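Support request 1,113
Subject: Yule low table, one caster dragging and top not sitting level
Status: Waiting on customer
Product: Yule low table on casters, white finish
Handled by: Bujar Dumitrescu, Florley Home Support

Customer wrote:
Hi there! First off, we love the table. We've been redoing our living room bit by bit (it's a 1970s place with the original timber floors, and we're trying very hard to keep its cosy character) and the Yule was meant to be the finishing touch beside the Cusia armchair. Trouble is, one corner sits lower than the rest, and the caster there drags instead of rolling, so I'm getting a faint grey line on the boards. I've tightened everything I could find. Is it the floor or is it me?

Bujar replied, 9:40 am:
Hello, and thank you for such a lovely note. I had the same worry about my own old floors, so you have my full sympathy! Could you please tip the table gently onto a blanket and measure how far each caster stem sticks out? All of them should show 36 mm. Please also try a soft pencil eraser on the grey line before reaching for any cleaner, as some of them will dull an oiled finish.

Customer wrote:
Eraser worked a treat, thank you! Three of them are bang on and the bad corner is 2 mm short. There's a bit of grit up in the socket too.

Bujar replied, 1:15 pm:
Wonderful, I think we've found it. Pull that caster straight out, clear the socket with a dry brush, and press it back in firmly until you feel it click. If it won't seat, the sleeve is probably cracked, and I'll happily post you a new one along with a set of the softer Toro wheels in grey, which are much kinder to timber. Let me know your floor colour and I'll see what suits.

Customer wrote:
No click, sadly. Sleeve has a hairline split. Honey-coloured boards, if that helps. Yes please to the softer wheels!

Bujar replied, 3:05 pm:
Parts are on order and should reach you in April. Until then, please lift the table when you need to shift it.

Attachments (3) 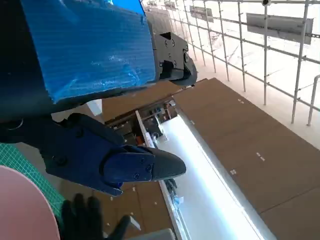
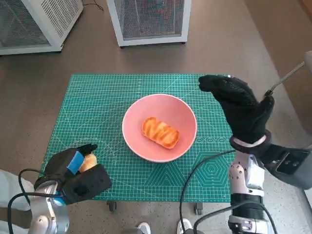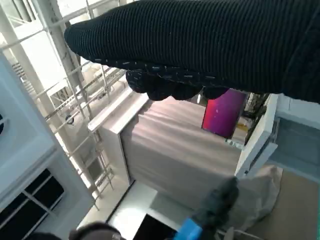
Second attachment: pink bowl on the green cutting mat, low wheeled table underneath.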